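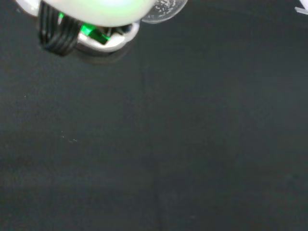
Dark gray work surface shows every single mark, what do I clean it with?

Posted by tolliver_bench

Ok so redid the workroom in January and went with a charcoal gray top for the big table. Looked great in the store. Now every fingerprint, every bit of dust, every wipe streak shows up the second the lights are on. It's matte-ish, not sure what the material is, the seller just called it "work grade". Paid 154 for it so not tossing it.

Tried so far: dish soap and water (streaks), glass cleaner (worse streaks, kind of a rainbow haze), dry paper towel (lint everywhere). My brother in law says furniture oil, but I put small parts and paper on it and don't want grease.

Is there a product for this or am I stuck wiping it 50 times a day? Also do I need a mat. Thanks in advance, typing this on my lunch.

Igor Szewczyk

Skip the oil. On matte it goes blotchy and then grabs dust, you'll be stripping it off later.

Your haze is probaly leftover soap plus glass cleaner on top of it. Get that off first:

Warm water, small splash of white vinegar, microfiber cloth wrung out till it's barely damp. Wipe the whole top in one direction. Rinse cloth, plain water, same again. Then a second DRY microfiber right away, before it air dries. The dry cloth is the part people skip.

Test a corner first, you don't know what it's made of. If it's real stone then no vinegar at all, plain water and a stone cleaner.

After that, for daily stuff just the dry cloth. Wet once a week or so. And wash the cloths without fabric softener, softener leaves a film and you're back where you started.

Light matters too. A lamp coming in low from the side shows everything. Move it higher if you can – mine looked way better just from that.

No mat needed unless you cut or solder on it. I use a Nodik mat for cutting, 5 years old and still flat, but I roll it up when I'm done.

garage_pam

black tables are a mistake lol. had one, sold it, got a light one. cant see anything on it

tolliver_bench

Did the vinegar thing on a corner, no damage, haze is mostly gone there. Doing the rest tonight. Lamp is clamped really low so yeah, moving that. Do the cheap microfiber packs work or do I need the thick ones?

Igor Szewczyk

Cheap is fine for the wet pass. Thicker for drying. Cut the tags off, they scratch.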